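Home | Shop | Journal | Tastings | Find us

Last updated: January

From the cider shed: keeving, or how to make a sweet cider by being mean to your yeast

A few of you wrote in after the last newsletter asking why our Samlow is sweet when we don't add sugar and we don't pasteurize. Fair question! The short answer is keeving, and the long answer is the rest of this page, so get yourself a drink.

Most apple juice, left alone, wants to go dry. Yeast is greedy and it will eat every bit of sugar you hand it, given enough time and enough food of the other kind (nitrogen, mostly). Keeving is an old way of taking away that other food before the yeast really gets going. You end up with a slow, hungry fermentation that creeps along all winter and gives up while there's still sugar left. That leftover sugar is the apple's own, and I think you can taste it - there's a roundness you don't get from stirring in a scoop of the white stuff at the end.

So how do you do it? You start with the right fruit, picked late and left to sit in sacks until your thumb goes in easily. We use mostly bittersweets from the Halvorsen block up on the hill, which are small, ugly and full of tannin, and which the deer like as much as I do. They come in cold and we mill them cold. Then comes the part that makes visitors nervous, which is that we let the ground-up pulp sit overnight before pressing. It goes a deep rusty brown and smells like the inside of a pie. During those hours pectin is leaching out into the juice, and pectin is what we're after.

Next morning we press, and the juice goes into the tank with an enzyme and, a day or so later, a little calcium. Then you wait, and you check on it far too often. If things go your way, the pectin turns into a jelly, tiny bubbles from the first bit of fermentation get caught in it, and the whole mass floats up to the top in a thick brown raft. The French call it the chapeau brun, the brown hat. It looks terrible. I love it. Underneath is the clearest juice you ever saw, and it's been stripped of a lot of what yeast likes to eat. You slide a hose in between the hat on top and the gunk on the bottom and you move that clear juice off, gently, to a clean tank.

This season we put 671 gallons into keeve over six tanks, and I'm going to tell you right now that they didn't all work. Four went beautifully. One threw a hat so thin you could see through it, and the last one just started fizzing on a warm Sunday while I was out buying hose clamps, and by the time I got back it was a regular fermentation with foam up the sides. That's the risk. If the yeast wakes up before the jelly sets, the hat gets churned back down into the juice and you've missed your chance. No harm done to the cider, it's just going to be dry. We'll blend that tank into the Grirkero, which was always meant to be dry anyway, and between you and me it might be the best thing that's happened to it.

Temperature is most of the battle. I like the shed in the mid 40s, and colder is fine. If you're trying a small batch at home, put the carboy in the garage, on the floor, against the north wall, and leave it be. Don't add yeast. Don't add nutrient, either.
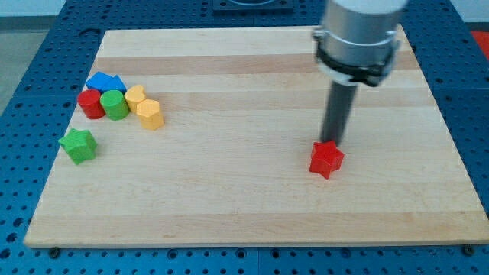 And taste as you go, please. A hydrometer will tell you how much sugar is left, but it won't tell you whether the tannin has softened or whether you've picked up that struck-match smell that hungry yeast sometimes gives off. (It usually blows off with a racking. If it doesn't, wait another month and try again before you panic.) I keep a notebook for each tank and half the entries just say "nope, not yet."

Bottling is the other nervous moment. There's sugar still in there, so the cider can carry on in the bottle, and that's where our soft sparkle comes from. It also means you need proper champagne glass and a very slow, very tired cider. Home folks, if your gravity has moved at all in the last few weeks, you're too early. Keep it in the tank!

We should have the new Samlow ready by early summer. It'll be a small run, 347 cases, and newsletter people get first pick as usual. The Atis, our perry, is still sulking in the corner and I won't promise anything there until the pears decide what they're doing. Last year's Grirkero is on the shelf now and goes very well with a hard cheese and a bit of leftover ham.

Write and tell me if you've tried a keeve yourself, especially if it went wrong. I'm collecting those.

Sign up for our newsletter and be first to hear about new releases. You can unsubscribe at any time.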